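Gisturer brings its paper cups and checkered cloths to Skirnport this August

SKIRNPORT, August. For release any time after 6 a.m.

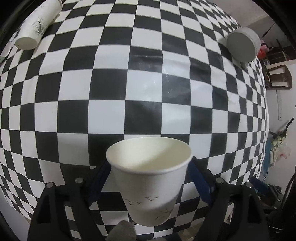 I'm Tala Khoury, I run Gisturer, and I've been putting off writing this because I'm much better at setting tables than at writing to newspapers. But we have news! Our picnic table hire is opening in Skirnport this August, in the old ticket hall by the ferry landing, and I'd love for people to come and see it before the summer's gone.

For anyone who hasn't met us, Gisturer lends out everything you need for an outdoor lunch except the lunch (and the weather, sorry). You pick a cloth, you pick your cups and plates, we pack it up and you carry it off to the beach or your cousin's backyard. When you're done you bring back the cloth and we wash it. The cups are paper, so those are yours to keep or toss.

The cloth most people ask for is the big black-and-white check. I had a whole shelf of pastels when I started and they mostly sat there. The check hides a coffee ring pretty well and it makes plain food look like you tried. We're starting Skirnport off with 13 of them, plus a few solid colors for the folks who find checks too loud (my mother is one, hi Mom).

The cups are the part I'm proudest of, so bear with me. They're off-white paper with a rolled rim, and the print on them is small and dark: little flocks of flying birds up on the side and a scratchy bit of grass down low. The drawings came out of a long back-and-forth with Nunonura, the print studio two streets over from my first shop. I kept asking for the birds to be smaller. They kept sending them back smaller, and then one morning they were right. I like that you can be halfway through your lemonade before you notice them.

Inside, the paper is a soft cream color, and I went with a wide mouth so you can use one for strawberries or potato chips as easily as for a drink. Please don't stack your wet ones and expect them to come apart nicely.

Sayegh, the bakery on the hill, is joining us for opening week. They'll be filling picnic orders from their own counter, and if you show them your Gisturer ticket they'll add 2 sesame rolls to your bag. Their rolls go fast, so I'd get up there before you come down to us.

A few practical things. The Skirnport counter opens at 8 in the morning and closes at 6. A cloth with a sleeve of cups can be reserved ahead or picked up on the spot while we have them. We've packed 195 sets of cups for the first month, and when those are gone there'll be a short wait for the next printing. Cloths are due back by closing the next day. If you get wax or beet juice on one, just tell me and please don't scrub it, I have my ways.

We'll have a table set up out front all through opening week, with cups out and something cold to pour in them. Reporters and photographers are very welcome, and so is anybody's dog as long as it stays off the cloth.

Press contact: Tala Khoury, Gisturer, the old ticket hall, Skirnport. Mornings are best. If I don't pick up I'm probably ironing, so leave a message and I'll call you back the same day.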